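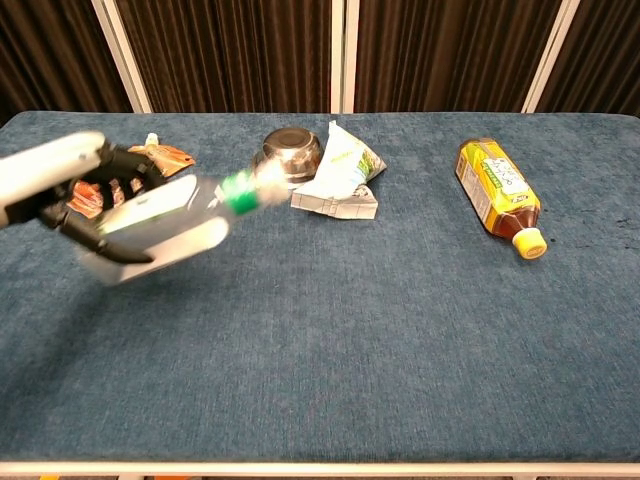

What do you put under a fabric table cover so bottles and bowls don't slide around on it?
A thin rubber mesh pad, cut a little smaller than the tabletop. The kind sold for rugs works fine.

plarken_fan
8/10/19
I have a big folding table that I cover with blue cloth for sorting pantry stuff. Drink bottles, squeeze pouches, packets, a metal bowl or two. The cloth creeps every time I drag something across it. I tried clips from Okar and they leave bumps along the edge. Is the mesh pad really enough?

Wondimu Derese
It is enough for a smooth top. I use one under a cotton cover that is 60 inches wide and it stays put. Wash the cover first. Mine shrank 2 inches and I had to recut the pad.

drawer9
I don't agree about the pad. Mesh leaves a pattern on painted tops if it sits there through the summer. I had to sand mine. Felt is safer.

Wondimu Derese
Mine is bare wood, so I can't speak for paint. Felt slid on me though.

plarken_fan
Top is painted. How thick was the felt?

drawer9
No idea, it came off a roll at the Virneo store. Thick enough that small bottles tip over if you set them down fast. Tall ones are worse. I stand those in a tray now.

hemline_300
Skip both. Sew elastic across the corners like a fitted sheet. Two evenings of work and it has not moved from February to now. Mühlbauer has a free corner pattern, but you need to add seam allowance, it isn't included.

drawer9
Elastic only holds the edges. The middle still bunches up when you slide a heavy bowl.

hemline_300
So lift the bowl.

plarken_fan
I'm going to try elastic first – I have some left over from a chair cover. Does it matter if the fabric is mottled or plain? I was thinking plain would be easier to line up.

Wondimu Derese
Easier to cut straight, but it shows every drip from the pouches. I would stay with mottled.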